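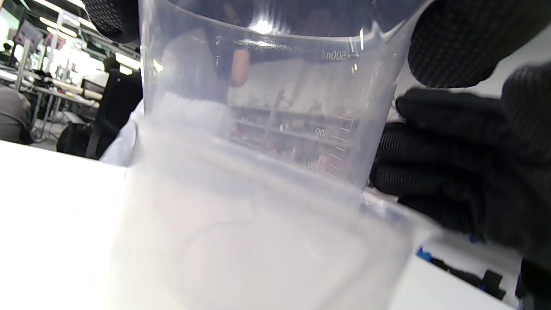

Koen Van Beek replied:
Weigh it. I switched to a scale in February and I'm not going back. My sandwich loaf used to come out different every week, and the only thing changing was how I filled the cup. Flour packs down in the bag and a cup of it can be almost anything.

oatcrust wrote:
For flour, sure. The original question was about liquids though. I've used cups and jugs for liquids since I was a kid and never had a loaf fail over it.

Koen Van Beek wrote:
Water is the easiest thing to weigh. One milliliter is one gram, close enough for bread. You put the bowl on the scale, zero it and pour. One less thing to wash.

dana_k wrote:
That works for water. Honey and oil don't weigh the same as water by volume, so if the recipe says half a cup of oil you have to look it up or measure it anyway. A lot of the recipes I use are from my grandmother's cards and they are all in cups. I converted 14 of them last winter and got tired of it.

oatcrust wrote:
Same here. Also, scales drift. Mine was reading low for months before I checked it.

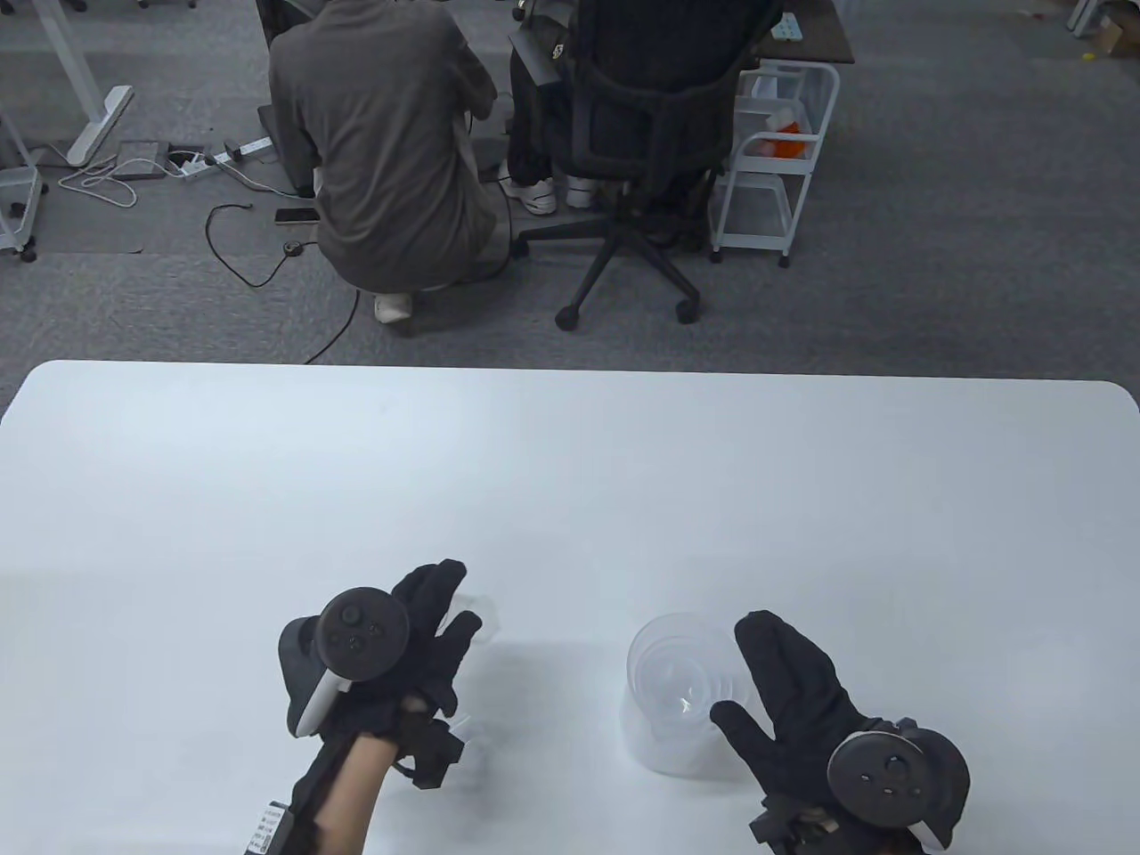 Mwakalinga wrote:
Then check it more often. Put a known weight on it. Any unopened bag of sugar will get you close enough to tell if something is badly off. Change the batteries too. Cheap scales get strange when the batteries run down.

I bake for the Flondstead market, up to 44 loaves on a Friday, and I could not do that with cups. The dough has to be the same every time or the proofing times are useless.

dana_k wrote:
Nobody here is baking that many loaves. The first post was from someone making pancakes on weekends.

Mwakalinga wrote:
Fair. For pancakes use whatever you like.

pellworth wrote:
First poster again. Thanks for all the replies. To clear it up, I make pancakes most weekends, but I also want to start on bread, and I didn't want to buy everything twice. I have the old Ginden recipe booklet and it goes back and forth between cups and milliliters, sometimes on the same page.
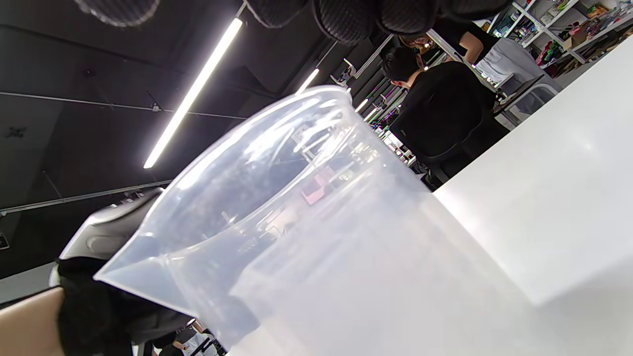 I'm going to get a scale for the flour and keep using a jug for milk and water until I see a reason to stop. The bread recipe I want to try first calls for 466 grams of flour, which seems like an odd number, but I assume it was converted from something else. Does it matter if I round it to 465?

Koen Van Beek wrote:
One gram won't matter. Write down what you used, and if the dough is too sticky, hold back a little water next time.

oatcrust wrote:
Agree with Koen on that one. Still keeping my cups.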